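Cleaning and Keeping Open Storage Bins in a Home Workshop

Small parts live longer in bins that are cleaned on a schedule. The notes below cover gray open-topped bins used on a bench.

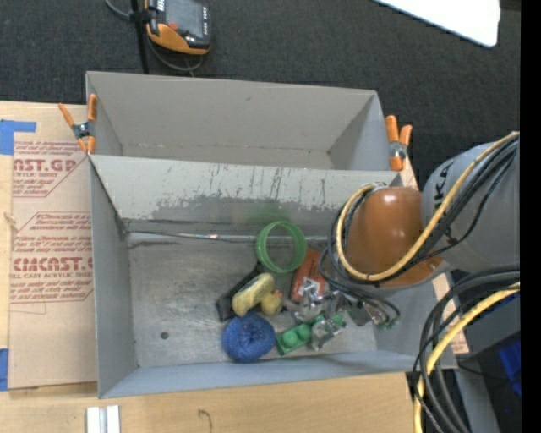
Leopoldo Esquivel writes that he gave up on scouring powder after one season, as it left the walls duller and the dirt came back faster. His bins now get dish soap and a nylon brush, nothing harsher.

That matches our own practice. Empty the bin completely and tip out the grit before adding any water. Grit rubbed under a wet cloth cuts new scratches, and scratches hold oil. Use warm water, up to 35 °C, with a small squirt of soap. Work the brush along the joint between wall and floor first, then the floor, then the walls. Rinse twice.

Oil film. Wipe with a rag dampened with rubbing alcohol. Test a corner first on painted bins. Keep the rag away from pilot lights and running motors.

Rust specks. Rub with fine steel wool and a drop of light oil, then wipe dry. On bare metal, finish with a thin coat of paste wax. Plastic bins need no wax.

Scuffs. Marks from sliding hardware are cosmetic. A melamine sponge will lighten them on plastic. Deep scratches stay.

Drying. Stand bins on edge with a gap between them for 2 hours. Stacking them damp traps water in the corners.

Liners. Cut a piece of rubber drawer mat slightly smaller than the floor, so it lifts out for cleaning. Felt collects metal filings and should be avoided.

Sorting. Keep threaded parts apart from washers and rings. Label the front lip, where the label can be read with the bins lined up. Oily parts go in their own bin.

Minttu Karppinen asks how often the wax should be renewed. Twice a year is enough in a heated shop. In an unheated garage, add a coat in November.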